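Skonura Workcell Guide
Section 8: Grasp Rules for Simulated Trials

Read this section before you run a Droltell gripper program on real hardware. Every new grasp must be tried in simulation first.

8.1 Setting up the trial

1. Load the cell file and check that the gripper model matches the one on your arm.
2. Place the target item and at least one other object in the work area.
3. Set the closing force limit. For soft food items, start at 8 N.
4. Run the grasp and stop the program while the item is still held.

Note: Use the wrist view for this check. The overview camera does not show finger contact well.

8.2 Checking the hold

Look at both fingers before you allow any further motion. Each finger should sit flat against the item, with the item centered between them. Then look for anything close to the item. With the salmon piece held upright, its top end nearly touches the corner of the green slab, so a straight lift is not allowed from this position. 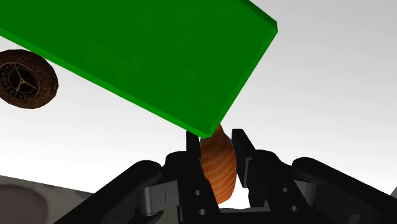

8.3 Clearing a nearby object

1. Keep the fingers closed and set the speed to 300 mm/min.
2. Choose a retreat path that leads away from the nearest edge.
3. Step through the path one point at a time.
4. Save the path under a new name. Do not overwrite the original.

Caution: A simulated pass does not replace the risk assessment for the real cell. Keep the guard door closed during the first live run.

If the program stops with code 263, the path crosses another object. Go back to step 2.

Trial records are stored in the Galindo folder until you delete them.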